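Marble-look folding tables for hire: tenants asked to pay before they have sat at one

April 2, 2026

Residents of the Loltutberg flats are being invited to hire folding tables by the season, under a scheme that its backers say will free up space in small kitchens and its critics say will mostly free up money for Tumalex.

The firm wants tenants to give up their fixed dining tables and take square folding ones instead, with crossed black legs and a marble-pattern top, to be set out at mealtimes and put away afterwards. Two of them went on show this week in the ground-floor common room, with a few bits of kitchenware on top.

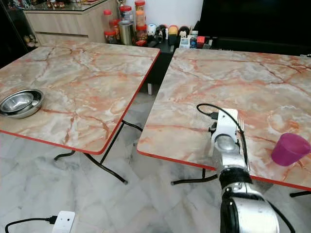 Adalberto Rezende, who runs the scheme for Tumalex, told residents that a household of four could eat comfortably at a pair pushed together. He did not say where such a household would keep the pair when it was folded, and the hall cupboards in the older block will not take one.

The charge is 245 a year for two tables, with a deposit of 200 on top. Over the three years of the agreement, and leaving the deposit aside, that comes to 735. Tenants who leave early would forfeit the deposit whatever the state of the tables.

"I bought mine second-hand and it has lasted longer than any contract I have signed," said Érica Nogueira, a tenant in the older block. "If they are so keen on saving us space they could fix the shelves in the pantry."

Much of the sales talk has been about looks. The leaflet calls the pattern "a touch of the palazzo" and promises that it will "lift any kitchen". It says a good deal less about the tops themselves. There is no word on what they are made of, how they take a hot pan, or what happens when the red trim round the edge starts to come away. Rezende said full details would follow in July, by which time the first payments will have been taken.

Opinion on the pattern is divided. Edivaldo Frota, who has lived in the block since it opened, said he would never find a dropped crumb on it. His neighbour Nivaldo Fontes thought that was the best thing about it.

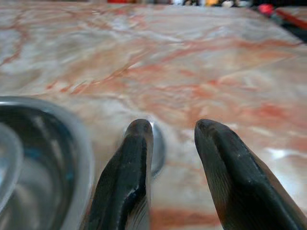 Pink and orange veins on a pale ground: the pattern offered to Loltutberg tenants.

Tumalex says it has 1,310 tables ready to go out and expects strong demand. Asked how many households had signed up so far, Rezende said it was too early to give a figure. A similar offer on folding chairs two years ago, under the Wirnura name, was dropped after one winter, and several tenants say they are still waiting for their deposits.

The tenants' association has asked to see the agreement in full before it advises anyone to sign. Forms are available from the ground-floor office.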